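Teaching by demonstration (robotics)

Teaching by demonstration is a way of giving a robot a new task by having a person carry it out through the robot, either by moving the arm by hand or by driving it from a distance. The movements are recorded and later used to work out how the robot should behave when it is left to do the task alone. It is also called programming by demonstration, learning from demonstration or, where the recordings are used to train a model directly, imitation learning.

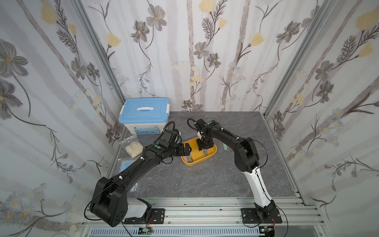 The method is used mostly for handling work, where the objects are small, soft or differently placed each time and a fixed list of positions would soon fail. A common arrangement is a pair of arms mounted on a rail at the front of a bench, each ending in a two-fingered gripper. Packing and sorting tasks are often built round a shallow container such as a yellow tray set between the two grippers, so that one can work at the rim while the other reaches down to the bottom. Soft goods kept in clear bags and boxes with latched lids are harder to handle than rigid blocks and are used for more advanced work.

Methods

Hand guiding

In hand guiding, also called kinaesthetic teaching, the operator takes hold of the arm and moves it through the task. The motors are set to carry the arm's own weight so that it can be pushed with little effort. Joint angles are stored many times a second. The method needs no extra equipment and beginners pick it up quickly, but moving two arms at once is awkward for one person, and the operator's hands may block the view of any camera.

Remote control

In remote control, or teleoperation, the operator works a separate device and the robot follows. The device may be a joystick, a tracked handset or a smaller copy of the robot, known as a leader arm. Leader arms are well suited to two-handed tasks, as each hand drives one side and a squeeze of the handle closes the matching gripper. Their main weakness is the lack of touch. Unless force is fed back to the handle, the operator must judge by eye how firmly an object is held, and beginners tend to squeeze too hard.

Recording

A single run of the task is called an episode. It normally holds the joint positions, the gripper openings and the pictures from one or more cameras, all marked with the same clock. Episodes in which the operator drops an object and picks it up again are sometimes kept, as they show the robot how to recover. Those with long pauses are usually trimmed or thrown out.

Objects are moved between episodes, and the lighting or the walls of the work area may be changed as well. Patterned wall coverings, including floral wallpaper, can be used to stop a trained model from relying on a plain background.

The Grustley trials

The Grustley trials compared the two methods on the same bench. They were run by Boyang Cui at the Wollance workshop and began in June. Twelve operators, none with earlier experience, recorded 151 episodes of a tray-filling task. Hand guiding gave the smoother paths with one arm, while leader arms were quicker whenever both arms were needed. Two operators gave up hand guiding altogether, saying that it tired their shoulders. The report also noted that operators improved up to their 16th episode and changed little after it.

The recordings were made with Condent, a program that stores arm and camera data together. A later version added a foot pedal for starting and stopping an episode, which left both hands free for the leader arms.

Limitations

A robot taught in this way copies the habits of its teachers, good and bad. If several operators approach an object from different sides, a simple model may average their paths and miss it. The Dhillon guide, a handbook for workshop trainers, advises agreeing on one order of steps before recording starts. Small errors can also build up during a long task and carry the arm into positions that no operator ever showed it.

See also

Leader arm
Gripper
Imitation learning
Teach pendant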